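The Desk That Was Supposed to Fix Me

By Gemma Pagano

The pitch came by email in November, and it promised me 40 extra minutes of focus a day. All I had to do was clear my desk. A company called Gredier, which sells what it calls a "workspace reset," would send a consultant, a set of trays and a login. The price was $248. I have paid more for worse ideas, so I wrote back and asked where the 40 minutes came from.

The answer took a week. A survey, they said. Of customers. Who had been asked how much time they felt they had saved.

I don't want to be unfair to Gredier. The whole tidy-desk business runs on numbers like this one, and has for years. Somebody asks people who have just spent money whether the money was well spent, and the people say yes, and the yes gets turned into minutes. Mosolitz, which makes the trays, told me its customers are "measurably calmer." I asked what they measured. I am still waiting on that one.

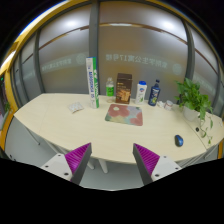 My own interest in the matter is not pure. I have worked at a messy desk for my whole adult life, and at every job I have had a boss or a coworker who thought this explained something about me. Maybe it does. But I have also sat next to people with spotless desks who couldn't find a file to save their lives, and one who turned out to be keeping three months of unopened mail in a gym bag.

So I went looking for anyone who had tried the reset and kept notes. That led me to Sveva Fontana, a bookkeeper who bought the full package two years ago and, being a bookkeeper, logged her hours before and after.

"The first week was wonderful," she told me over the phone. "I kept coming in early just to look at it. Then I noticed I was spending the first part of every morning putting things back where the chart said they went."

Her log shows it plainly enough. She billed a little more in the first week, the same as always in the second, and less in the third, when she stopped the experiment and pulled her stapler back out of the drawer. One person's log proves very little. It does have the advantage of having been written down at the time, which is more than I can say for the customer survey.

What did she keep?

"The trays," she said. "They're good trays. I grow basil in one."

The consultants have a rule they repeat a lot, and it goes like this: if you don't touch it every hour, it doesn't belong on the surface. I tried living by it for a few days. Out went the lamp, the calendar, the dish of paper clips and the water glass. The water glass came back before lunch. The calendar came back when I missed a call. By the end of it I had a clean surface with a keyboard in the center and a pile on the floor beside my chair, and the pile had my real work in it.

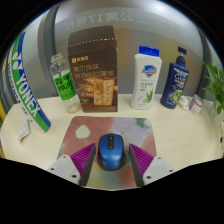

A blue mouse on a pastel mouse pad.

There is a fancier version of all this, naturally. Paisan, which started out selling office chairs, now runs a weekend course on "surface discipline" for managers. A seat costs $500. I read the course booklet twice, and the boldest claim in it is that a visitor forms an opinion of you from your desk. I believe that. I also believe it about shoes, and no one has offered to send a consultant for my shoes.

The managers who take the course go back to work and write policies. That's where my patience runs out. A friend at a shipping firm showed me hers: one personal item per desk, no taller than the monitor, no food in sight after ten in the morning. She complied by moving her things to the windowsill, as did everyone else on her floor, and now there is a policy about the windowsill.

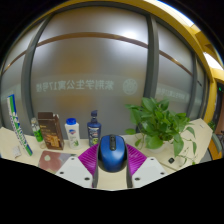 I asked Bronon, a firm that designs offices and has no trays to sell, whether any of its clients had seen work speed up after a clean-desk rule. The designer I spoke with was careful. Clients liked how the rooms looked, she said, and the cleaning crews could get around faster. She had never been shown a figure on the work itself, and she had stopped asking.

Faster cleaning is a real benefit. If the sales email had said that, I would have had no quarrel with it.

I turned down the reset in the end. Gredier wrote again a few days later with a discount, and the 40 minutes had become an hour. I asked about that too, and I'll print the answer if it comes.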